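Workshop Tips: Stopping Plate Crashes on a Small Bench Arm
19 shares | 2 comments

In August our Flallow arm drove a finger into the rim of a microplate and pushed it off its nest. The fault log said "gripper timeout," which was misleading. The cause was a taught height left over from an older stand.

1. Kill power to the arm before you reach in. Pausing the script leaves the motors live.

2. Re-teach after any hardware swap. Peadar Mulcahy changed one stand and left the old offsets in place – the approach ended 2 mm low.

3. Rehearse the move in simulation first. Keep the fingers open above the plate and check clearance on both sides before you allow a close command. The renders show the gripper at a plate position on the perforated deck. 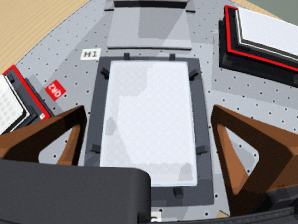
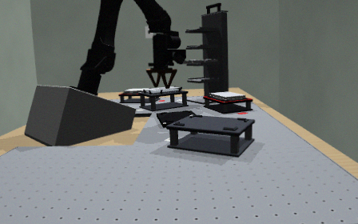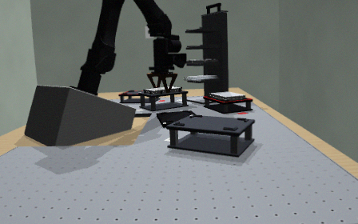 4. Lower the force limit while testing. We run at 15 percent until the path is proven.

5. Check the rack as a separate obstacle. A path that clears the plate can still clip a shelf on the way out.

6. Inspect finger pads every 4,000 cycles. Sorcha Ó Dubhghaill found ours glazed on one side, and a glazed pad lets the plate rotate during the lift.

7. Log the stand height with the program version.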